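Bundcombe Makers Forum > Robotics > Build logs

Hand-held gripper build, finger pads and marker mount

skudero_shop
Starting a log for this because the general thread got too long. I'm building a hand-held gripper in the shared workshop, two fingers, trigger operated, with the camera on the tool looking out over the fingers. The body is printed. The trigger linkage is off an older build I called Trudico, which never closed evenly, and I'm hoping the new pivots fix that.

Fingers are 75 mm from pivot to tip. Pads are glued on, mesh texture, same on both sides. I went through 3 kinds of glue before one held. The first one peeled at the corners after an evening. The second stayed tacky.

tanui_bench
What's the marker for if the camera is already on the tool? Are you tracking it from outside too?

skudero_shop
Yes. I have a second camera that goes on a shelf and looks for the marker, so I can compare the two tracks. It may turn out to be more work than it's worth. Got some bench time in tonight with help from another member. Fingers open, nothing held:
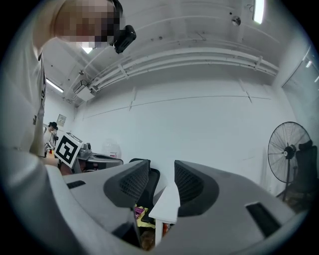
View from the tool camera, with the marker at the left and the desk behind.

Please ignore the mess on the bench. What I'd like opinions on is the marker angle and the gap between the fingers.

papercut9
Marker looks tilted to me. Is that on purpose?

skudero_shop
Partly. The mount is meant to lean a little so the shelf camera sees it more square on. It probably leans more than I drew it. I used one screw where I should have used two.

papercut9
Then I'd fix that before anything else. If it can turn on one screw it will turn while you're using it, and every number you get after that is off by some amount you don't know.

oldgrease
I'd drop the marker. I built one of these last year with tool camera only and it was fine for picking up blocks and cups. The marker sticks out, it gets knocked, and you end up recalibrating every time you put the thing down on a bench.

tanui_bench
Disagree. Tool camera alone drifts when you point it at a plain wall. That room has a lot of white wall in it. Keep the marker, move it closer to the body, add the second screw.

oldgrease
It drifts if you wave it around at the wall. Point it at the work and there's plenty to lock on to.

tanui_bench
People don't hold it still. Mine got pointed at the ceiling half the time between picks, and ceiling lights made it worse.

skudero_shop
I'm keeping it for now. I want both tracks for at least the first round of tests, and if they agree I'll take the marker off. Second screw hole is going in the next print. That's a 9 hour print on our machine so it has to wait for a free slot.

threadlock_t
On the pads, did you try anything smooth? I found mesh grips cardboard well but picks up dust and then it's worse than bare plastic.

skudero_shop
Smooth silicone was the first try. Good on glass, but it stuck to itself when the fingers closed and the trigger spring couldn't pull them apart. The mesh doesn't do that. I wipe it with alcohol when I think of it.

threadlock_t
A stronger spring would have fixed that.

skudero_shop
Tried it. My hand got tired after ten minutes.

papercut9
What are you using for the pivots?

skudero_shop
M4 shoulder bolts with a nylon washer on each side. Printed pins wore out fast on the Trudico one. I can post the files once the marker mount is changed, no point in anyone printing the current one.

oldgrease
Post the files without the mount too, please. Some of us won't be using it.

skudero_shop
Sure, I'll split it into two parts.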